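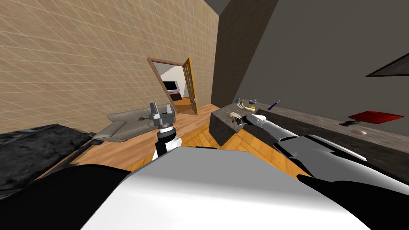 仿真客厅与厨房台面，右臂伸向台面近端。画面为模拟器渲染。

7月28日
本刊编辑部

星期一下午两点去看机器人，这个时间是Pokitz定的。邀请函五月就发了，措辞隆重，写着“家用双臂操作平台开放日”，还附了停车须知。到了才知道，今天能看到的机器人全在屏幕里。实体那台在楼下库房，据接待的同事说状态良好，只是暂时不方便见客。

也好。屏幕里的机器人不用签安全承诺书，我们也不用戴那种永远不合头型的头盔。

先交代一下各家的分工，免得读者像我们一样听了半小时才弄明白。Pokitz做整机和控制，Tidum做仿真环境，房子、家具、台面上的零碎都归它管。Lauritsen提供评测流程，也就是决定什么叫“拿起来了”、什么叫“差一点拿起来了”。这两者的区别后来占用了全场最长的一段讨论。

演示开始前有一段幻灯片，共64页。讲到“愿景”的时候，后排有人开始研究茶歇的摆放位置。讲到接触力模型，又都坐直了，那几页确实讲得不错：为什么同样一个小瓶子，在仿真里夹得稳稳当当，换到真机上就可能滑走；为什么台面的摩擦系数不能只填一个数完事。主讲人承认，他们最早那版环境里，所有东西的摩擦都一样，香蕉和杯子在物理意义上是同一种东西。台下笑得很克制，估计不少人回去也要查一查自己的参数表。

正式演示的场景是一套带开放式厨房的公寓。人字形拼法的木地板，石质台面，米色瓷砖墙，客厅里还有沙发和电视，装修水平高于在座多数人的住处。任务听上去很朴素：从台面上找到指定物品，抓起来，放到指定位置。难处在于台面上的东西有高有矮，有的平躺，有的立着，夹爪从哪个方向下去，得由策略自己拿主意。

画面用的是机身上的视角，所以整个房间是歪的。第一次看的人会不自觉地把头往一边偏，我数次发现自己和邻座偏成了同一个角度，像两只在听口令的狗。Tidum的工程师解释说，他们有意保留了安装角度，没有在显示时转正，因为策略看到什么，观众就该看到什么。这个道理无可挑剔，我的颈椎有不同意见。

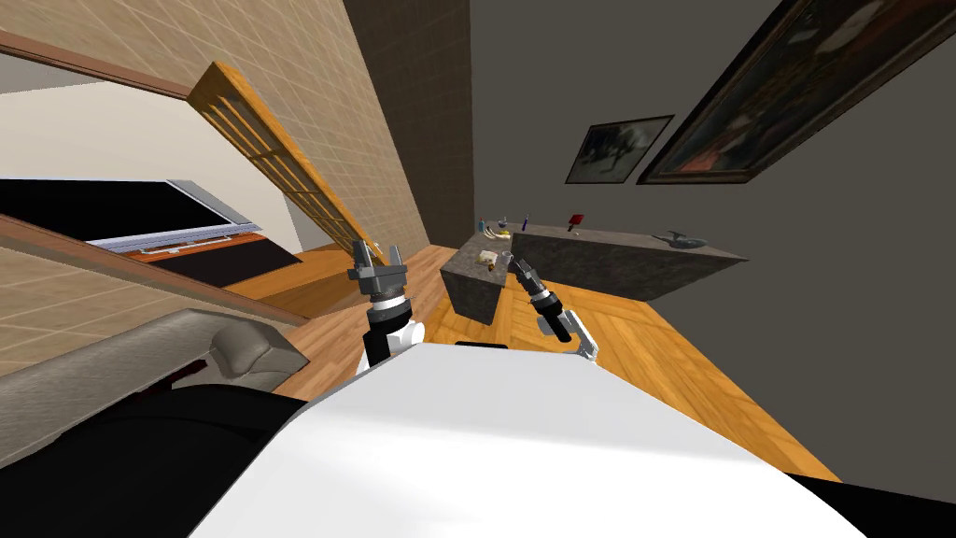

同一套公寓，两只夹爪与灰色石台面；台上有蓝色小瓶，墙上挂着画。

会上给的数据是这样的：这个厨房任务一共跑了1070回合，每200回合更新一次策略，每次更新之后换一批物品的初始位置。成功率的曲线贴在展板上，前段往上走，中段有一个坑，后段又爬了上来。有人问那个坑怎么回事，主讲人说那一批的位置随机得比较彻底，有些物品被放到了台面深处，右臂得伸得很远。再追问，才补充说还有一部分是评测脚本的问题，已经修了。展板上没有写脚本的事。

接下来就是前面说的那段讨论。Lauritsen的标准是：物品离开台面5厘米并保持住，算一次成功抓取。Pokitz的人觉得太松，抓起来又不会用，有什么好算的。Lauritsen的人觉得已经很严了，再严下去大家都没有论文可发。双方都很客气，客气到主持人两次想插话都没找到缝。最后的共识是两种口径都报，各占一列，读者自己挑喜欢的看。

提问环节有三个问题值得记下来。

一是为什么要两条胳膊。演示里不少动作单臂就能完成，另一条看着像是陪同出席。Pokitz的回答是，双臂任务在下一批，包括一手扶碗一手往里放东西，还有开门。开门目前不太顺利，他们没有展开讲，我们也就没有追着问。

二是仿真做得这么细，墙上的画有没有用。有用，而且有点出乎意料：早期的策略会拿背景里显眼的东西当路标，把画一撤，它就不太认得路了。现在训练时会替换墙面和装饰，逼它去看台面。换句话说，挂画是为了教会机器人不看画。

三是什么时候能搬到真厨房里。回答用了很多词，我笔记本上最后只留下“视情况”三个字。会后我又找Pokitz的同事单独问了一遍，对方很诚恳，说真机迁移已经在做，先从一张固定的桌子开始，桌上东西也少，没有客厅，没有电视，更没有沙发。听起来比今天这套公寓寒酸得多，却是我当天最想看的部分。可惜它在库房里，不便见客。

茶歇由Salusar赞助，有咖啡和一种切得极小的三明治，小到很适合拿来当抓取测试的样本。Salusar做夹爪指尖的软垫，带了几种硬度的样品来，可以上手捏。这大概是全场唯一能摸到的硬件，摊位前一直有人。偏软的那种夹瓶子好，夹扁平的东西就容易糊在一起，他们的人自己也这么讲，听着比宣传册可信。

上手环节安排在最后，观众可以用手柄遥操作屏幕里的双臂，试着从台面上拿东西。我领到的任务是那个蓝色小瓶。第一次碰倒了，第二次夹爪到了位置但张得不够开，第三次把瓶子推到了台面另一头，从此够不着。旁边的工程师安慰说新手都这样，然后按了重置，瓶子瞬间回到原位。我家厨房如果有这个按钮，生活质量会提高不少。

同行的几位成绩稍好，有一位真把瓶子提了起来，按Lauritsen的口径差了一点高度，按Pokitz的口径就更不必提了。

想去看的读者，下一场还在同一个地方，内容据说会加上双臂任务，报名走会员邮件里的链接，名额先到先得。停车须知请认真读，地库入口和导航上标的不在同一侧，我们绕了两圈。场地冷气很足，带件外套。

幻灯片已向主办方索取，对方答应去掉愿景部分之后发给我们，收到后会放进会员资料库。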